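Mulleo Manual
Section 4: Running the Basket Task and Reading Your Results

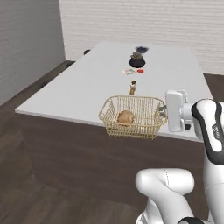 By now you should have Mulleo installed and the arm answering to commands in the simulator. Good! This is the section where the fun starts. You will run a trained policy on the basket task, score it, and find out how well it holds up when the tabletop gets messy. The method comes from our Bartoš study, and everything you need to repeat it ships with the package.

What the method does

Most policies learn to grab a basket by its rim from a clean table, then fall apart as soon as you add a plant or a bowl. The Bartoš method trains on short clips of contact only, the moments just before and after the fingers meet the wire, and mixes them with full-length runs. We were thrilled with how far this went. On the Skenness test set of 112 layouts, the policy trained on full runs alone failed 19 times. With the contact clips mixed in, it failed 4 times, on the same layouts and with the same starting poses.

Before you begin

Close any other simulator window. Two sessions will fight over the same port, and the second one hangs without an error message.

Check that the Skenness layouts are in your data folder. If you installed before the October release, download them again. The older set used a basket with a solid rim, and scores from the two sets can't be compared.

Running the task

1. Open the launcher and choose Basket Task from the task list.

2. Load the policy file marked "contact mix". Wait for the status light in the launcher to turn green.

3. Pick a layout. Layout 13 is a great first choice, with plenty of room between the basket and the arm.

4. Press Reset. The arm moves to its starting pose and the objects drop into place.

Note: Objects may wobble for a moment after a reset. Let them settle before you go on.

5. Press Run. The arm approaches from the side, turns its hand, and closes on the end of the basket.

6. Watch the contact readout while the fingers close. You want a steady value on both fingers. A value that flickers on one finger means the grip is on a single wire, and the lift will probably slip.

7. When the run stops, press Save. The log goes to your results folder along with the seed.

Caution: Do not drag the camera view while a run is in progress. The policy sees through that same camera, and moving it will change what the arm does.

Scoring a full set

8. Choose Batch from the Run menu and select all layouts.

9. Leave the seed box alone if you want to match our numbers. Type your own seed if you want a fresh test (please do, we love seeing these).

10. Start the batch and leave it overnight if your machine is slow.

A run counts as a success when the basket is off the table, the food is still inside, and no other object has been knocked over. Mulleo checks all of this for you. Runs that time out are scored as failures.

If something goes wrong

The arm stops short of the basket: the camera settings don't match the policy. Choose Restore Camera and reset.

The fingers pass through the wire: your physics step is too large. Set it back to the default in the Bordale plug-in panel.

The score changes between batches with the same seed: check that Bordale is set to fixed timing. Live timing looks smoother on screen but gives different results on different computers.

Section 5 covers recording your own contact clips and adding them to the training mix.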